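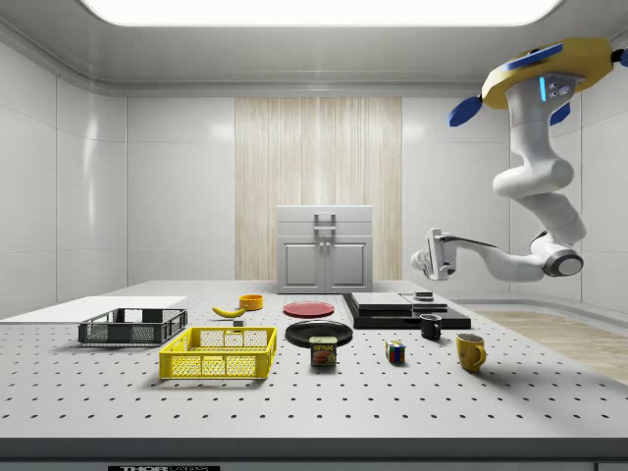 Figure 4. Tabletop scene, front camera view.

4.2 Running the policy evaluation

The Zolthorpe benchmark scores a trained policy in simulation before it is run on the real arm. Each task is a batch of 200 episodes.

1. Load the tabletop scene and wait for the arm to reach its home pose.
2. Select both camera views in the Views panel.

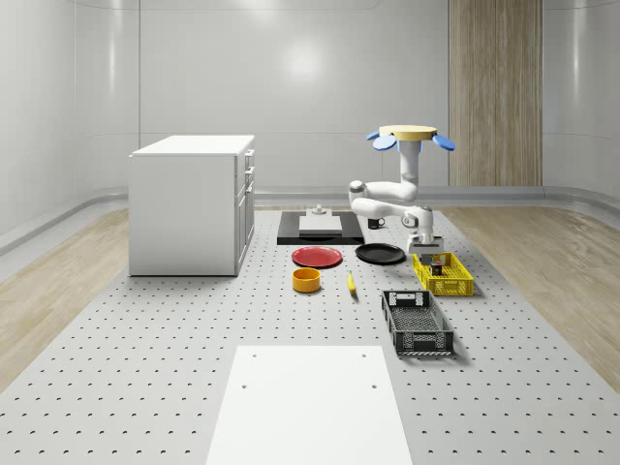 3. Set the episode limit to 45 seconds. An episode that reaches the limit is scored as a failure.
4. Enter a random seed and write it in the run log.

Caution: Do not change the lighting preset between batches. Scores from different presets cannot be compared.

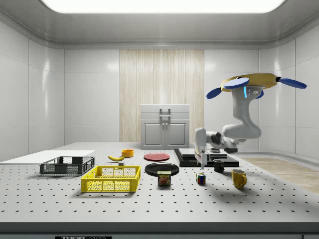

5. Press Start. A full batch takes almost 30 minutes on the lab workstation.
6. When the batch ends, export the results to the Naidu folder.
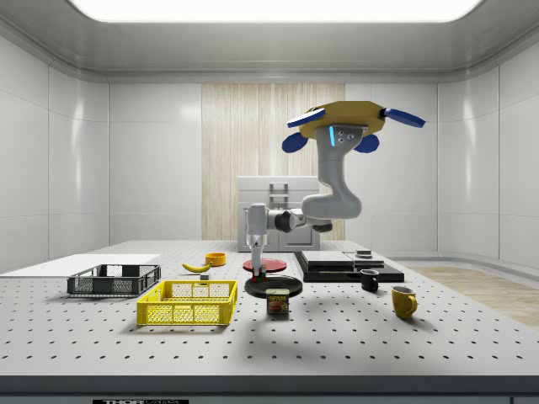

Success is judged from object poses at the last time step. An object still in the gripper does not count as placed, so a cube held low over the black plate, as here, scores zero if time runs out. Partial credit is off by default.

Note: Send scoring problems to Vilho Mustonen with the seed and the episode number.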